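Support > Mobile manipulators > Arms and grippers > Wrist sag under load

Cookies help us keep you signed in. Accept / Settings

Right wrist drops when carrying a basket

Posted Thursday, October 19, 2023

We run one two-arm unit on a Prereo base. After a gripper swap in August, the right wrist sags when it picks up a small basket. Empty gripper holds fine. Left arm is fine with the same basket. I reran the joint zero procedure twice and got no change. Controller logs fault 173 at random, then clears it. Is this the wrist motor or something in the setup?

2 answers

Vy La
Check the tool payload entry before you open anything. If the new gripper was added as a new tool, its mass goes back to the default of 100 g and gravity compensation is wrong from then on. Ours weighed 627 g with the Dolar adapter plate. Weigh yours with the plate and screws on, enter the mass, then redo the center of mass.

After that, look at the cable on the outer side of the forearm. It needs a free curve at every wrist angle. If it pulls tight at full roll, loosen the last clamp and feed some slack forward - do not move the clamp at the elbow. Fault 173 on our controller was the encoder line in that cable. 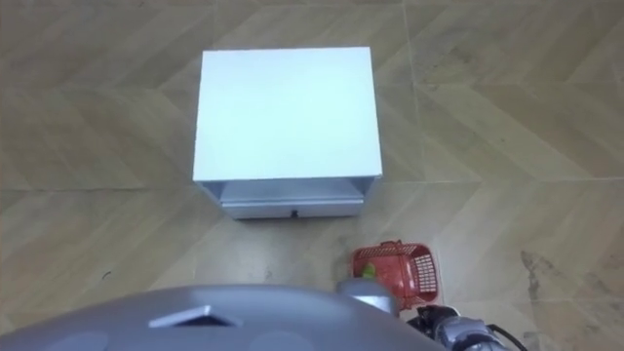
Test with a light load held low, just off the floor, and the arm out to the side of the body shell. Hold for 300 seconds and log the wrist joint error. A steady offset means payload. Jumps mean cable or connector. If both are clean, then suspect the brake.

ranthorpe_tech
had this on a Cullinane arm, replaced the wrist, problem gone. expensive though

Contact | Terms | © Ranthorpe Users Forum | Back to top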